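Work and Organization, Unit 3
Handout for participants: Automation of cleaning tasks and what happens to the job
November 2019

1. Why we take cleaning as our case

When people speak about automation they usually think of the factory. In this course I prefer to begin with the person who cleans rooms, because everybody has met such a person and very few have read her job description. The case we use is Prumwood, a residence with 303 rooms for short and long stays. The cleaning is done by an outside firm, Figueiredo. In October the two of them began to discuss whether a part of the room work can be given to a humanoid robot, under a project with the name Kurniment.

Please read the job description from Figueiredo before the session. It has only 2 pages. Mark every verb in it. You will find "empty," "wipe," "carry," "check," "report." The first three are the ones that engineers ask about. The last two will be important for us.

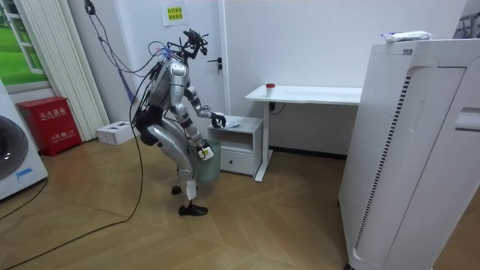 A job is a bundle of tasks, and a machine takes tasks, one after another, seldom the whole bundle. This is the main idea of the unit and I ask you to keep it in your notes in your own words. "Emptying the trash" looks like one task, but it divides itself quickly. Somebody must bend down to the level of a bedside cabinet, as the robot does with its knees deep and its body forward, and one hand must work over the wastebasket while the other is near the paper on top. Is this paper trash? A cleaner with some years in the work decides it in a second, and she also knows when she should not decide and must leave it. In the interviews, the cleaners named this judgment as the hardest part of the job to teach to a new colleague. It does not appear in the job description.

2. Three kinds of change for the staff

Substitution. The machine does the task and the person stops doing it. For the body this can be good. Bending is the first complaint in the health survey of the cleaning staff, and there were 362 answers in this survey, from all the sites of the firm.

Rearrangement. The person still does the task, but at another moment or in another order. If the trash is collected by machine in the morning, the cleaner comes later into a room that is half ready. Her start time moves, and also her bus, and also who takes her child to school. 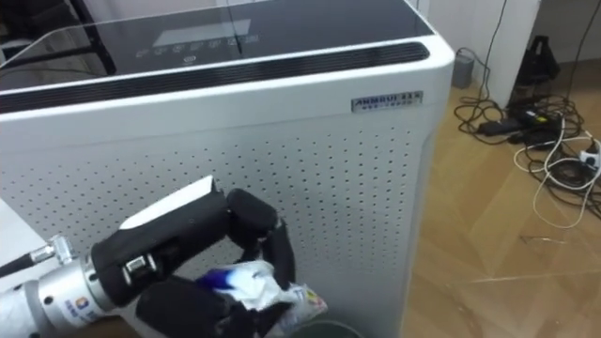 Addition. New tasks appear which did not exist before: to prepare the room, to stay near, to correct, to write down what went wrong. In the first plan for Prumwood these tasks had no minutes and no wage level. The staff representatives asked for both. I think they were right to ask early, for it is much more difficult to get paid for a task after you have already done it one year for free.

3. Knowledge that is not written

Zandisach, the consulting office that prepared the time study, measured the emptying of one wastebasket and multiplied. The calculation is correct, but it leaves out what the cleaner learns on the way. A bin with only medicine packages, a bin that has stayed empty many days, a bed not slept in: for long-stay guests these are signs, and the cleaner reports them at the desk. When the bin goes to the machine, who will see the signs?
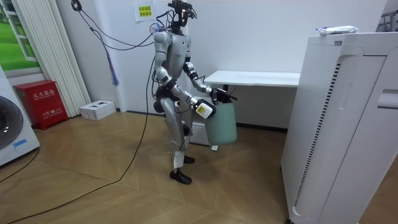

Figure 3. Robot supporting a pale green bucket with both hands.

There are two usual answers. One is that the person who has more time will look better. The other is that the person who has no reason to enter the room will not look at all. Both can be true in different buildings, and it depends mostly on how the saved minutes are used. Ask always where the minutes go. In the first proposal they went to more rooms per shift.

A word about language. In the meetings the managers said "support" and the cleaners said "replacement," for the same plan. Do not correct one group with the words of the other. Write down who uses which word, and at what point in the discussion the word changes.
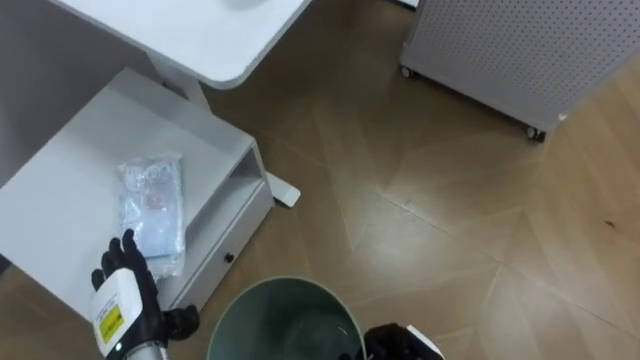 4. Tasks for the group work

a) Take your marked job description. For each verb write S, R or A (substitution, rearrangement, addition). Some verbs will need more than one letter.

b) Choose one task with the letter A and write it as a line for a new job description, with time and with training needed.

c) Prepare 3 questions which you would ask to the cleaners of Prumwood before any decision is taken. Avoid questions with yes or no.

d) Bring one example of unwritten knowledge from a job you have had yourself. Holiday jobs are also welcome.

Reading for next time: the chapter on shift planning, until the section on night work.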